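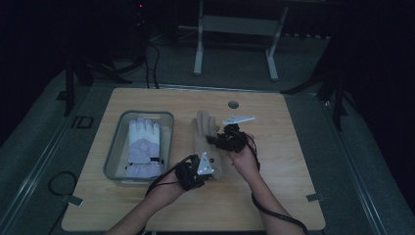
Clurkholm Guest Services - Reservations Desk

Changing a group booking in Lumenta

Use this procedure when a group organizer asks to change dates, room types or names on a booking of five or more rooms. Bookings below that size are handled as individual reservations and do not have a group block.

Before you start

You need the group code, the organizer's email address as it appears on the contract, and edit rights in Lumenta. If the Edit Block button is gray, your login has read-only rights. Ask the shift lead to change the role; logging out and back in is required before the new role takes effect.

Check the cutoff date on the block header. Changes before cutoff are made in the block. Changes after cutoff are made room by room, and the rooms already released to general sale may no longer be available at the group rate.

Changing the dates

1. Open Groups, enter the group code and press Find.
2. Select Edit Block. The status changes from Confirmed to In Edit, and the block is locked for other users.
3. Enter the new arrival and departure dates. Leave the rate code as it is.
4. Press Check Space. Lumenta returns a line for each room type and night.
5. If every line is green, press Hold. The hold lasts 10 minutes.
6. Press Save while the hold is active. An expired hold returns the block to the old dates without a warning message.

An amber line means the hotel has the room type but not at the group rate. A red line means no space. Do not save with a red line on any night; the block will accept it and create an overbooking at the property.

For the Nolen property, space in July has to be confirmed by phone as well. Its tower rooms are kept in a separate inventory that Lumenta reads only twice a day, at 6 a.m. and 5 p.m.

Changing room types

Room types are changed on the Mix tab. Lower the count on the old type first, then raise the count on the new one. Doing it the other way around exceeds the contracted total and gives error 17. If the error appears, press Revert and start the tab again - closing the window leaves the block locked.

Twin rooms and accessible rooms are not interchangeable with standard doubles, even where the rate is the same.

Changing names

The rooming list can be edited by hand or replaced by upload. By hand is quicker for one or two names. For an upload, export the current list, edit the name columns only and save it as CSV. Do not sort the file. Row order is what ties a guest to a room, and special requests do not move with the name.

After saving

Send the revised confirmation from the Documents tab and check that the new dates appear in the attached PDF. Airport transfers booked through Kuller are not linked to the block and must be changed separately in the Kuller portal, using the same group code followed by a T.

Add a note to the block with the date of the request, what was changed and your initials.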